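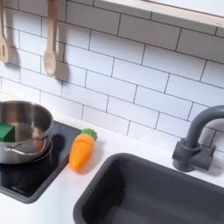
Practicum supervision: changes to the mentor agreement

The Kover network has revised the agreement under which member faculties place student teachers in partner schools. The revised text applies to placements beginning in June. Agreements already signed remain in force until the placement ends, and no re-signing is required.

The main change concerns observation records. Mentors currently submit one consolidated report at the end of a placement. Under the new clause they will file a record after each observed lesson, using the Bridum form, with a minimum of 3 records per student. The form accepts up to 2,000 characters of comment. Longer remarks should be attached as a separate file.

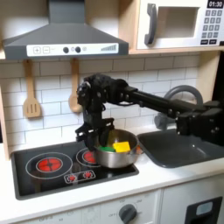
Supervision time has also been redefined. Each observed lesson must be followed by a feedback meeting of at least 90 minutes, which may be split over two sittings within the same week. Travel between campuses does not count toward this total. Faculties that enrol part-time students may spread the meetings over a longer period – the Ballatier coordination office will confirm the schedule in writing.

Language requirements are unchanged. Records may be completed in the language of the host school, provided a summary is supplied in the working language of the home faculty. The summary need not be certified.

Host schools in the Orozco program follow the same rules, with one exception: where a student is placed with 2 mentors, a single joint record per lesson is sufficient. Both mentors must sign it.

The revised agreement and the blank form are in the members' area under Placements. Comments on the wording of the observation clause can be sent to the coordination office until April 6, 2025.

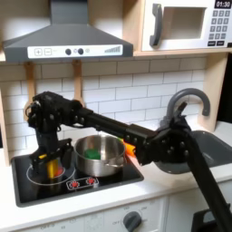 Toy microwave and range hood in a child-sized play kitchen.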